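**Ticket 415: dishwasher at Chisholm flat stops mid-cycle**

Opened 12 January 2020 by Iona Aitken

The machine quits after almost 60 minutes and shows E4. Drain hose checked, no kinks. Filter rinsed, same result on the next run.

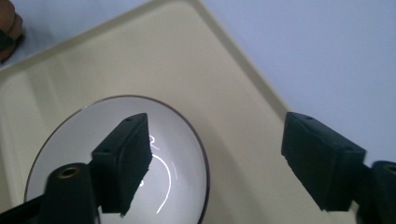

Ross Geddes asked whether the float switch had been checked, as a stuck one gives the same code.

Float was stuck. Freed it and ran two full cycles, no code. Leaving the ticket open until the new filter arrives.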